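Is it worth recording more than 100 examples of one plate task?

Posted in Small Arms & Learning, 2022-07-06

Nimal Saha
I have a small 3D-printed arm on a table with a dark mat and a round white plate. The task is putting a snack box on the plate. Everybody on here says "just collect more," and the Tasasow write-up says 3000 examples. I've got 173 and the policy still reaches for the wrong spot whenever I shift the plate a little. Before I give up the rest of my summer to this, has anyone seen more data of the same kind fix that? I have my doubts.

Roy
More data always helps. I used Fora for mine and it got better after a while. Just keep going, and keep the light the same.

Nimal Saha
Better how? Did you test it on plate positions you hadn't recorded?

Roy
Didn't test that, no. It looked smoother.

Menaka Amarasinghe
I wouldn't trust "smoother." A policy can move beautifully to a place where the plate used to be. I don't put much faith in the 3000 figure either, as the write-up never says how many different starting positions are in there. If they're all the same one, you've got a very well rehearsed demo.

Back in June I threw out a big part of my own set and re-recorded with the plate and the arm's starting pose changed between runs. Test success went up with fewer examples. That's one person's result on one table, so take it for what it is.

Stills from my table, where the station label is MT18:
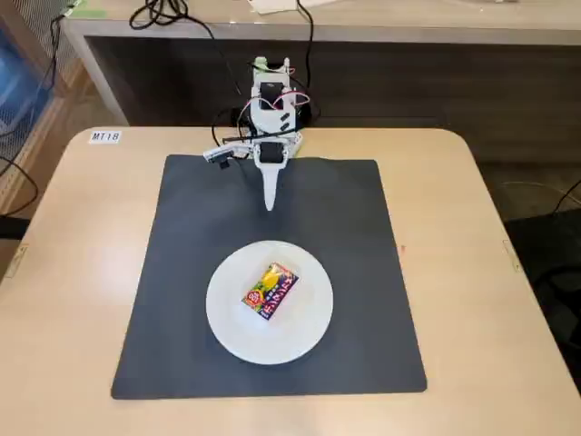
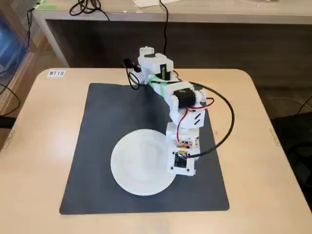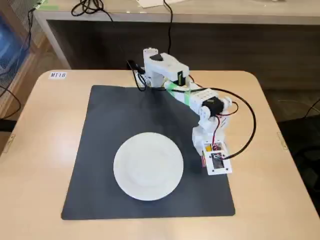

What I'd check before recording anything else

Hold back 2 plate positions and never train on them. Run those first. If it fails there and passes everywhere else, another hundred copies won't save you. Also look at your bad runs. Jusent's export script drops the labels for failed ones unless you switch that off, so you may be training on junk without knowing it.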